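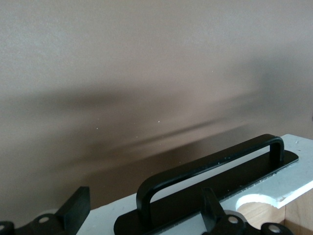 Fig. 1. Wrist view at the white lid, fingers either side of one leg of the handle.

Notes from the Mindholm open day (January), for those who skipped it
Course handout, Dace Lill

We use cookies to improve your experience. Accept / Manage settings

We got to Mindholm at 14 minutes past the hour and were given coffee and a safety talk, in that order. The talk was better.

The demo was box opening. If you expected dancing, see the brochure. A lid with a bar handle makes a decent test, as the arm has to find the bar, line up its fingers and pull in a direction the hinge agrees with. You do this every morning with a kitchen drawer and have never been applauded.

Points to keep for the seminar:

The wrist camera moves with the hand. It gets a close look at the handle and a poor idea of the rest of the room. Look at Fig. 1 again: a good part of what the arm has to work with is wall and shadow. Think about what a dark band does to a program that hunts for dark handles.

Marijke Baert, our host, gave the training set as 1,560 recorded pulls. I asked how many were failures. She said 23 – then said those were the useful ones. Write that down.

Grasp pose is half the job. Read Jiang, section 2, before we meet, including the footnotes.

Next visit is Clestau. Bring closed shoes.

Comments (2)

vonau_fan: Is the Jiang reading on the exam?

M. Baert: Thanks for coming. The coffee has been noted.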